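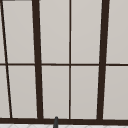 Drandwood, November

4. Soaking, Stacking, and the Timing of Household Dishwashing

4.1 Background to this section

The previous section dealt with the volume of water drawn at the kitchen tap. The present section turns to the order in which the work is done, and in particular to the period between the end of a meal and the start of washing. Earlier household studies have often treated this period as idle time. The diaries collected in Drandwood suggest that it deserves separate study. Dishes left in the sink are moved, rinsed, covered with other dishes, and sometimes washed singly when they are needed again, and each of these acts may draw water that is not recorded as washing.

The term "holding" is used here for any period of more than a few minutes in which used tableware remains in or next to the sink before it is washed. "Soaking" is reserved for holding in standing water. The two were entered under one heading in the pilot diary, and this caused difficulty when the pilot returns were coded. The heading was split before the main round.

4.2 Households and diaries

A total of 78 households completed the main round. All were in the Drandwood and Jultby districts, which share a water supply but differ in the age of their housing. Homes in Drandwood are for the most part older row houses with a single kitchen sink and a short drainboard. Jultby was built up later, and its kitchens more often have a divided or stepped basin. Households with an automatic dishwasher were admitted to the study if they also washed by hand on most days.

Each household kept a paper diary next to the sink. The person washing entered the time at which the last meal ended, the time at which washing began, the state of the dishes (scraped, rinsed, soaking, or untouched), and the time at which washing was finished. A free line was left at the foot of each page for remarks. The diaries were collected by Ashok Pal, who also carried out the closing interviews and prepared the coding guide given in Appendix B.

After incomplete entries were removed, 1146 washing sessions remained. A session was counted as incomplete if either the start or the finish was missing. Sessions with no entry for the end of the meal were kept for the analysis of length but left out of the analysis of holding. Where two meals were washed together, the holding period was taken from the earlier meal.

4.3 Basin layout

Households were asked to describe the layout of their sink on the first page of the diary. Three types were set out in the instructions: single basin, side-by-side double basin, and stepped basin. The third type has a deeper compartment joined to a shallower one, so that a few items can be set apart while the wider floor stays open for washing. Respondents had little trouble telling the first two types apart. The stepped basin was less familiar, and several households in Jultby first entered it as a double basin. These entries were corrected at the interview.

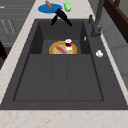 Figure 3. Stepped basin with a plate held in the smaller rear compartment.

Layout was expected to affect how long dishes were held, on the view that a separate compartment makes it easier to put off washing. The diaries give partial support to this view. Households with a stepped or double basin reported longer holding after breakfast and after light meals. After the evening meal there was no clear difference between the three layouts. Interview remarks point to a simple cause: in most homes the evening dishes fill whatever space is available, and a second compartment is soon used up.

Single-basin households described a different habit. Many kept used dishes on the counter until the sink had been filled with water, and then washed everything in one session. Such households recorded fewer sessions per day, but the sessions were longer. The counter was mentioned often in their remarks, usually in connection with crowding during the preparation of the next meal.

4.4 Soaking

Soaking was recorded less often than the pilot had led us to expect. It was closely tied to what had been cooked. Baked dishes, rice, eggs, and oatmeal account for most of the soaking entries, while plates used for cold meals were seldom soaked in any household. Pans were soaked on the stove as well as in the sink, and the diary made no provision for this. The coding guide was extended so that soaking on the stove could be entered from the remarks, but the resulting count should be read as a minimum.

The amount of water used for soaking was not measured directly. For the purpose of comparison, households were lent a marked Drullska pitcher and asked to fill their usual soaking vessel once with it. The median reported volume for a single pan was about 600 milliliters. The spread was wide, and several respondents stated that they judge the amount by eye and would not expect to repeat it. Basin soaking could not be measured in the same manner and is left aside here.

It was further asked whether soaked dishes took less water to wash. Most respondents held that they did. The diary data do not allow this to be tested, as dishes that are soaked are also those most heavily soiled. A trial with matched soiling would be needed, and a design for one is outlined in Section 7.

4.5 Time of day and daylight

Washing in the morning was short and took place soon after the meal. Washing in the evening was later, longer, and more often shared between 2 members of the household. In the interviews, a number of respondents connected the time of washing with daylight in the kitchen. Those who had a window near their work area said that they preferred to finish before dark, when they could see grease and residue more easily. Others, mainly in the row houses, worked under electric light at all hours and attached no weight to the matter.

The diary had no item on lighting, and the remarks on this point were not prompted. They are reported because they recur in both districts. Balaskas, the housing cooperative that manages part of the Jultby stock, has agreed to make floor plans available, and window position will be entered as a variable in the next round.

4.6 Limits of the data

Three limits should be kept in mind. First, the end of a meal is not a fixed point. Households with young children in particular found it hard to name one, and some entered the time at which the first person left the table. Second, the diary may have changed the conduct it was meant to record. Several respondents said that they had washed sooner than usual because the page was in view. This effect, if present, would shorten the holding periods given above. Third, the person who washed was also the person who wrote, and entries made with wet hands were at times hard to read. Doubtful readings were checked at the interview where the respondent could recall the session, and were otherwise treated as missing.

The distribution of layouts across the two districts is also uneven. Stepped and double basins are found mainly in Jultby, where kitchens are larger in general, and the present data cannot separate the effect of the basin from that of the room. The comparison in Section 5 is therefore made within each district before the results are pooled.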